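Home | News | Business | Features | Contact

The rope maker who still walks the floor

The owner of the last cord and braid works in Dukstead has spent 29 years in the same building. She took over from her father one October, when the firm had two customers and a roof that leaked over the winding room.

"He gave me the keys and went fishing," she says. "I'd done the books for him, so I knew what I was getting."

The works, which trades as Sowerby, makes sash cord, blind cord and washing line. Last year it sent out 3,161 orders, up from 2,924 the year before. Most were small. A boatyard takes a few reels each spring, and a theatre supplier called Gindia buys black cotton cord for curtains.

She dislikes the word heritage. "People want to come and photograph the old machines. They're old, yes. They also have to earn their keep. If one stops on me I lose a day, and the parts come from whoever has closed down lately."

Finding staff is harder than finding parts. She has six people, and two of them want to retire. Training a braider takes a year and a half, most of it spent learning to hear when a bobbin is running out. She tried an advert at the college and had one reply.

Prices are the other worry. Cotton has gone up twice since she last changed her list, and she has put off printing a new one. "I know I'll have to. I don't like ringing people who've bought from us since my dad's time."

Some of her interest has moved to the braided covers now put on everyday leads. She doesn't make them, but she looks at them closely.
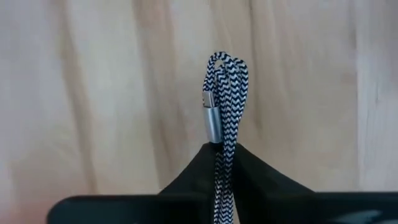

A charging cable with a black-and-white zigzag braid.

"A pattern like that is just two colours and the order you load them," she says. "We did the same on dog leads years ago – they sold well, and I don't know why we stopped."

She has been talking to Horik, a lamp firm, about covering flex for them. A sample is due next month. Before that there is the roof, which has started leaking again.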